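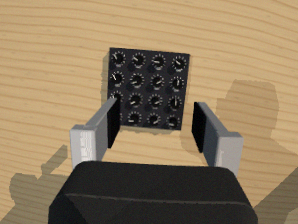

*Grain lines on a light wooden tabletop.*

# How to Re-Oil a Worn Wooden Tabletop

Updated 26/10/2023

An oiled tabletop needs a fresh coat now and then. If water soaks in and leaves a dark mark where it used to bead up, it is time. The work itself takes an afternoon, but the table will be out of use for longer than that.

The steps are for solid wood with an oil finish. If the top has lacquer or varnish on it, oil will sit on the surface and stay sticky. To check, put a drop of water on the underside and one on the top. Raw wood darkens under the drop within a few minutes. A varnished top won't change at all. Thin veneer can be oiled too, but skip the sanding or do it very lightly by hand.

## What you need

- Hardwax oil or plain furniture oil (I use Grurero clear, in the small can)
- Sandpaper in 120, 180 and 240 grit
- A cork or rubber sanding block
- Lint-free cotton rags, more than you expect
- A white nylon pad
- Dish soap and a bucket
- Vacuum with a brush head
- Nitrile gloves
- A metal can with a lid, for used rags

A random orbital sander is fine for a dining table. For a desk or side table I do it by hand.

## Clean first

Take everything off the table and wash it with warm water and a little dish soap. Wring the cloth out well and go along the grain. Old grease around the places where people rest their arms may need a second pass. Wipe once more with clean water, dry it with a towel and leave it overnight.

Wax needs to come off before you sand or it will clog the paper. Mineral spirits on a rag will lift it. Open a window.

## Sand

Start with 120 only if there are rings or scratches you can feel with a fingernail. Otherwise start at 180. Sand with the grain, in long strokes, and keep the pressure even. Where the grain curves, follow the general direction of the board and don't try to chase each line.

Don't stop and scrub at one stain. That leaves a dip which shows in side light once the oil is on. Work out from the stain over a wide area and bring the whole board down together. Black marks from wet metal cans often go too deep to sand out. Oxalic acid wood bleach will take care of most of them, but that's a separate job, and you should read the safety notes on the package first.

Finish with 240 by hand, and take the sharpness off the edges while you are there. Vacuum the top, then wipe it with a barely damp cloth. The grain will rise a little. Let it dry and give it a quick pass with the used 240.

## First coat

Stir the can from the bottom. Don't shake it.

Pour a small puddle in the middle of one board and spread it with a rag, then move on to the next board. You want the surface evenly wet with no pools. End grain drinks a lot, so go back to the ends after a few minutes and add more.

Wait 10 minutes, then rub the whole top with the white pad. Take a clean rag and wipe off everything that hasn't soaked in. Be thorough here. When you think you're done, change to a dry rag and go over it again. Oil left on the surface turns gummy, and the only cure is to rub it back with more oil or sand it off.

## Second coat

Check the can for the drying time between coats. Mine takes overnight in a heated room and almost 23 hours in the garage in March. The top should feel dry and not tacky before you go on.

The second coat needs much less oil than the first. Apply it, wait, and wipe it off the same way. On most tables 2 coats are enough. If the top still looks patchy, add a third.

I don't oil when the humidity is over 80 percent. It dries badly and sometimes clouds.

## Rags

Rags soaked in drying oil can heat up and catch fire on their own. Never leave them in a pile or drop them in the trash. Put them in the metal can, cover them with water and close the lid, or spread them flat outdoors on concrete until they are stiff. Check with your town about where to take them after that.

## Using the table again

Light use is fine after a couple of days. Keep water, hot dishes and tablecloths off it until the oil has fully cured, which can take a few weeks. Don't set anything with rubber feet on it during that time, as some rubber will mark a soft finish. Small felt pads help. The Stomen ones stick well enough, though they do collect crumbs.

For everyday cleaning use a damp cloth and nothing stronger. When one area starts to look dry, clean it, rub in a little oil with the white pad and wipe it off. You don't need to redo the whole top.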